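Maribel Quispe started sewing wrap skirts in a rented room in Skustumdale, and her label, Ilie, now sells 1,000 of them a year. She cuts every size herself. "I tried sending it out," she says. "The waistbands came back wrong, so I stopped."
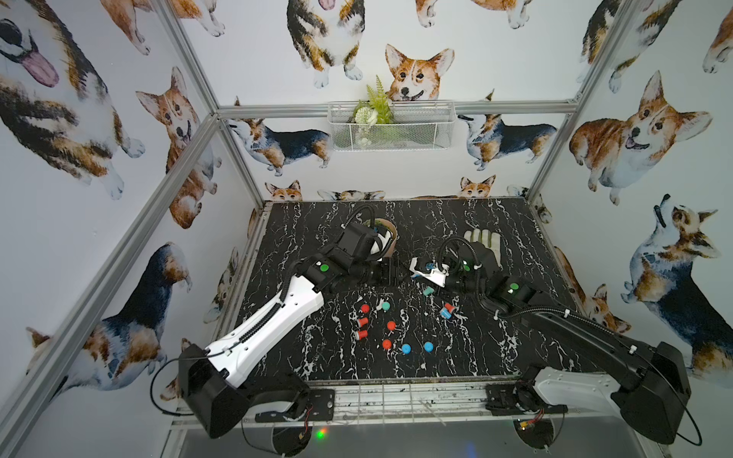 Prints are the hard part, she says. Her spring line, Warnalo, is mostly solid navy and rust, with one floral she went back and forth on until February. "A print has to hold up from across a room." Corgis in watercolor orange and tan, like the ones on the wallpaper here, would be fine for pajamas – she wouldn't put them on a skirt. "People would buy it once."

The fabric is a cotton twill from Plarari, which has a minimum order of 2,000 yards. She splits it with another label. Sizes stop at 42 for now, and she wants to add 2 more by fall.

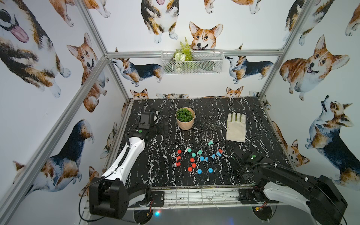 Black tabletop with white marbling, and small colored pegs at the center.

Pockets stay, whatever they cost. "I get more mail about pockets than about price," Quispe says. She answers it on Sunday, usually before lunch.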